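Kudcombe Utensil Sorting Set

A small set of demonstrations recorded with hand-held grippers at a kitchen counter. The task is moving chopsticks, spoons and other utensils between a striped cloth and a light blue plastic basket. We made it to train a tabletop arm we are building in the shared workshop at Kudcombe. It is released in case somebody with a similar build wants to skip the recording part.

Maintained by Mahsa Shojaei (hardware, recording) and Poonam Pant (labels, loader). Last updated 6/3/24.

What is in it

There are 600 episodes. Each episode has the wrist video from both grippers, the finger opening, the tracked pose, and one line of text saying what was done. An episode covers a single pick and place, or a two-handed move where one gripper steadies something for the other. Poonam wrote all the text lines by hand and kept them short ("put the chopstick in the basket").

Grippers

Both hands use the same parallel-finger design: black linkage arms with triangular cutouts, and blue pads on the fingers. The arm we are building carries the same fingers and the same pads. If yours does not, expect to retrain with some data of your own. Chopsticks are the hardest item because they roll when the pads touch down off center. Close slowly and let the pads do the work. 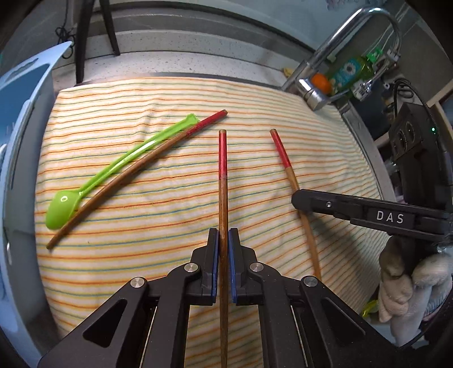 Pad wear is the main thing to watch. The pads on the first batch of episodes had gone smooth along the contact line by the end, and thin round items began to turn in the grip. We replaced them in April and kept the old episodes in a separate folder named worn_pads. They are usable for spoons. We leave them out when training on chopsticks.

The tracked pose is given in the gripper frame at the base of the fingers. If you mount the camera differently, you need to redo the offset in calib.json. The values in that file are ours and will put your fingers in the wrong place.

Folders

train: episodes used for our current model
held_out: 80 episodes, never used for training
worn_pads: recorded before the pad change
calib: camera and offset files, one per gripper

File names start with the session number, then the episode number. There are 7 sessions. Session numbers follow the order we recorded in, but episode numbers have gaps where we deleted a bad take.

Counter layout

The counter was left as a normal kitchen counter. Cables, hoses and dishwashing things are in view in many of the episodes, and we did not mask them. An early model trained against a plain backdrop at the Brovila bench did poorly as soon as anything else was on the table, so we stopped using the backdrop. The basket and the cloth get moved between episodes. Do not hard-code their positions.
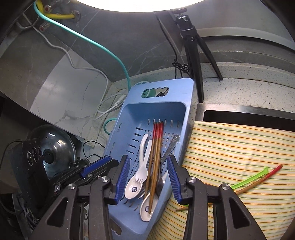
Utensils that cross each other are common, and the labels do not say which one is on top. If you need stacking order you will have to add it. Metal items give the most trouble for depth estimation. Mahsa tried a polarizing filter from Kumetti on one camera and took it off again after a session, so session 7 looks slightly darker on the left gripper.

Loading

Run load.py with the path to a folder. It returns episodes one at a time and does not read video until you ask for it. On the workshop laptop, reading the full video for one episode takes longer than a training step, so we convert to small frames first with shrink.py. Set the output size in the config file.

The left and right streams are lined up by timestamp. In two sessions the right clock drifted. The loader corrects for this with a fixed slope stored in the session header. If you write your own loader, read that value.

Known problems

Finger opening is noisy when the gripper is almost shut. We smooth it before training.

A few text lines say "fork" for a spork. Poonam is fixing these as she finds them.

Pose tracking drops out for short stretches when a hand blocks the camera. Those rows are marked with valid = 0 and should be skipped.

Using it

Free for home, school and workshop projects. If you publish something with it, name the set and link back here. Notes on the arm itself, including the Stojanović wrist joint drawings and the parts list, are in the build folder. Bug reports go to Mahsa, label corrections to Poonam.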